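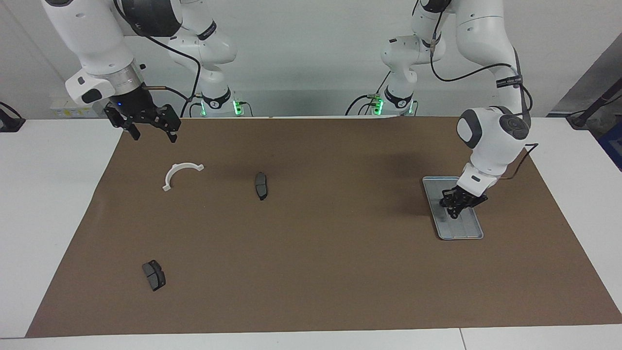

According to one listener in our survey, an unfinished song "is better when the drums drop out, and then they go and fix it." The comment was left under the second of two snippets we tested, and it was repeated in different words often enough that we changed the coding scheme to allow for it.

Snippet Feedback and Final Mixes
Project report, Music Production and Audience Studies, spring term

1. Background

Artists now post short pieces of unreleased songs and ask followers what they think. The replies are public and easy to collect. Less is known about whether they are of any use to the person mixing the track. Most replies consist of a single word or a symbol, and many ask only for the release date.

The project asked whether replies to a snippet contain remarks specific enough to act on, and whether the way the question is put changes the share of such remarks.

2. Material

The track was "Stanunholm," a mid-tempo rap song by the student act Halim. The beat was made in Pindine, the free sequencer installed on the lab computers. Vocals were recorded in the small booth in Karnham Hall, single tracked, with doubles added on the hook only.

Two snippets were cut from the same rough mix. Snippet A contained the end of the first verse and the full hook. Snippet B contained the hook and the opening of the second verse, where the drums stop for one bar. Both were exported at the same loudness and posted to the act's page in April, in the evening, with a still cover and no video.

3. Method

Snippet A carried the caption "Should we drop this?" Snippet B carried the caption "What would you change?" Replies were copied into a spreadsheet until there were 80 for each snippet. Repeat replies from the same account were merged before counting.

Each reply was coded as approval, disapproval, release question, specific remark, or other. A remark was specific if it named a part of the song (vocal, bass, drums, lyric, hook) and said something about it. "Hard" was coded as approval. "Bass too loud on the hook" was coded as specific. Both authors coded every reply separately, and disagreements were settled by reading the reply again together.

4. Results

Snippet A drew mostly approval and release questions. Specific remarks were rare and nearly all concerned the hook melody. Snippet B drew a much larger share of specific remarks, mainly on vocal level and on the bar without drums. Opinion on that bar was split. Disapproval was low for both.

Snippet B reached 2,000 plays before Snippet A did, although it was posted later. We did not control for time of posting, and the play figures are not used in the comparison.

5. Changes to the mix

The lead vocal was raised in the verses and left alone in the hook. The bass was filtered below the kick. The bar without drums was kept, with a short reverb tail added to the last snare.

6. Limits

The caption and the section of the song changed together, so their effects cannot be separated. A repeat should use one section with both captions. The people who replied already followed the act and were likely to be friendly toward it. The spreadsheet and both exports are stored with the Pindine session in the course folder.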